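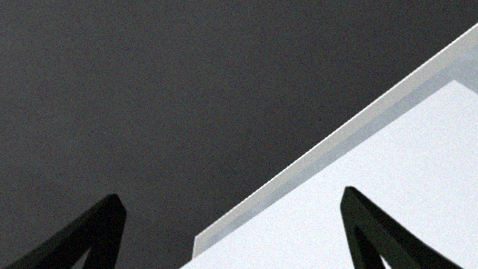

Packers at the Horkano returns warehouse were told last week that two robot arms will start on the carton bench in November, and that no one will lose a job over it. Several of them would like the second part in writing.

The company, which handles returned kitchen goods and small appliances for online retailers, announced the change at a shift meeting and followed it with a one-page notice pinned up in the lunchroom. The notice, dated August 6, 2024, says the arms will "take over the repetitive portion of carton handling" and that staff now on the bench will be "supported into higher-value roles." It doesn't say what those roles are, what they pay or how many there will be.

There are 38 people on the floor across both shifts. Of those, 14 work the carton bench, where returned boxes are picked up, turned, checked for damage and put down the right way around for relabelling. It's dull work and hard on the wrists. It is also the job most often given to workers coming back from an injury and to those who can't drive a forklift, and that's the part of the plan that has people talking.

"If you take away the bench, where do I go?" said Toàn Bùi, who has worked there for five years and moved to the bench after a shoulder operation. "They say quality control. Quality control is two people and they're both staying put. I asked at the meeting and I was told it was a good question."

The arms are being supplied by Engelhardt, with the control software coming from a smaller outfit called Netia. So far, most of the work has been done in simulation. A Netia engineer who spoke at the meeting told staff that the gripper had been practising on computer-rendered boxes since the spring, approaching them at all sorts of angles and learning where to close its two fingers. The grainy look of the simulated view is deliberate, she said, and is meant to stop the software from getting too used to a clean picture.

That may well be sound engineering. Whether it tells anyone much about a Monday morning on the returns floor is another matter. Anyone who has stood at the bench for an hour knows what comes down the line: boxes with the bottoms gone soft, boxes inside other boxes, boxes held together with a bathrobe belt, and now and then something that was never in a box to begin with. A smooth block on a plain background is a fair place to start. The warehouse is being asked to plan its rosters on it.

Management's own figures don't settle the question. The notice says the system is expected to handle 21 cartons a minute "under favourable conditions." Asked what favourable conditions were, operations staff said they would be defined during the trial. Asked what the bench does now, they said the numbers weren't comparable, as people on the bench also do inspection. That is quite true, and it's the point the packers have been making. The person turning the box is also the one who hears the broken glass in it.

Under the plan, inspection would be split off and moved to a separate station downstream, with each worker clearing cartons that the arms have already turned. Anything the gripper can't hold would be pushed to a side lane for a person to deal with by hand. Staff have started calling it the sin bin. No estimate was given of how much would end up there.

The side lane matters more than it sounds. At present a packer gets a mix of easy boxes and awful ones, and the easy ones are when you catch your breath. Take out the easy ones and what's left is a full shift of wet, split and overweight cartons. Mr. Bùi raised this as well. He said the engineer took notes and seemed to take it seriously, but that she had to catch a flight.

A spokesperson for Horkano said by email that the company was "committed to bringing our people along on the journey" and that heavy or awkward items would be shared out fairly. She said there would be no forced layoffs as a result of the project. She didn't answer when asked whether the promise covered temporary staff, or whether positions would be filled when people left. Temporary workers make up part of the bench on most shifts and are booked a week at a time.

The company has been here before. A few years ago it brought in a sorting conveyor sold under the name Skirkitz, which was supposed to read labels at speed and end manual sorting altogether. It does read labels, provided they're flat and facing up. Two workers on each shift now stand beside it, flattening labels and turning them face up. When the conveyor went in, that job wasn't in anyone's plan and it still has no title. It is paid at the entry rate.

None of this means the arms won't work. Workers who spoke at the meeting weren't against the idea, and a few said they'd be glad to see the back of the bench. One night-shift packer said her hands go numb by the end of the week and that she'd happily watch a machine do it, so long as she was being paid to watch. Another wanted to know whether the arms would be fenced off, and if so what happens to the aisle everyone uses to get to the washrooms. The aisle is going, it seems, and the new route is the long way around past receiving. There was no word on whether breaks would be stretched to match.

Training is the other loose end. The notice promises that "robot attendants" will be picked from existing staff, with the course run by Engelhardt on site. Attendants will clear jams, restart the arms and log faults. The course is in English only, runs outside regular hours, and the notice is silent on whether that time is paid. The spokesperson said those details were "being finalized."

Staff have asked for three things before the arms are switched on: a written no-layoff commitment with an end date on it, the pay rate for attendants, and a trial using real returned cartons, with someone from the bench there to see the results. The company has agreed to consider the last one.

A second meeting is planned for later this month. The first was held at shift change, so the day crew missed part of it and the night crew started late.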